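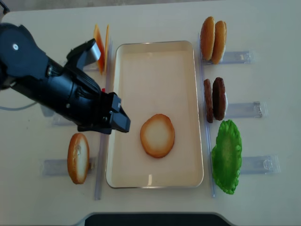 2 min read

Keeping Burger Buns Fresh, and Saving the Ones That Aren't

Buns go stale faster than a sandwich loaf. They have a lot of surface for their size, and once the bag has been opened a few times the cut sides dry out first. Most of what goes wrong can be put right with a toaster oven or a skillet.

Storing

Keep buns at room temperature if you will eat them within two days. Squeeze the air out of the bag, twist the neck and fold the twist under the bag. The clips that come on the bag are usually too loose after the first opening.

Don't put them in the refrigerator. Bread firms up faster there than it does on the counter. In a humid August kitchen the choice is between mold and the freezer, so use the freezer.

Freezing

Split the buns before you freeze them. A whole frozen bun is hard to cut and tends to tear along one side. Put a square of wax paper between the halves, press them back together and pack them flat in a zip bag. Write the month on the bag. I try to use mine within 2 months; after that they pick up a freezer smell, mostly in the crust.

To thaw, leave them in the closed bag on the counter. If you open the bag early, moisture settles on the bread and the crust goes wrinkled.

Toasting

Toast the cut side only. A toasted face holds up better under a wet patty, and the outside stays soft enough to bite through. Spread a thin layer of butter or mayonnaise all the way to the rim, then put the halves cut side down in a dry skillet over medium heat. Check after a minute. The edge colors before the middle does, and I take them off when the rim is golden and the center is still pale.

For a crowd, use the broiler. Set the halves cut side up on a sheet pan, on the second rack down, and stay at the oven. They can burn in the time it takes to find a plate.

Hold toasted halves in a single layer. Stacked warm, they steam each other and turn limp. If they have to wait, a 170 degree oven with the door cracked works for ten minutes or so.

Stale buns

For a bun that is dry but not moldy, wet your fingers, flick a little water over the crust, wrap it in foil and heat at 300 for five minutes. Eat it right away, as it will be harder than before once it cools.

Past that point, tear them up for crumbs. Dry the pieces in a low oven, crush them with a rolling pin and keep them in a jar. Odd halves are fine for this, and also for garlic bread or for soaking in milk to go into meatloaf.

Throw out any bun with a spot of mold, and check the rest of the bag before using it.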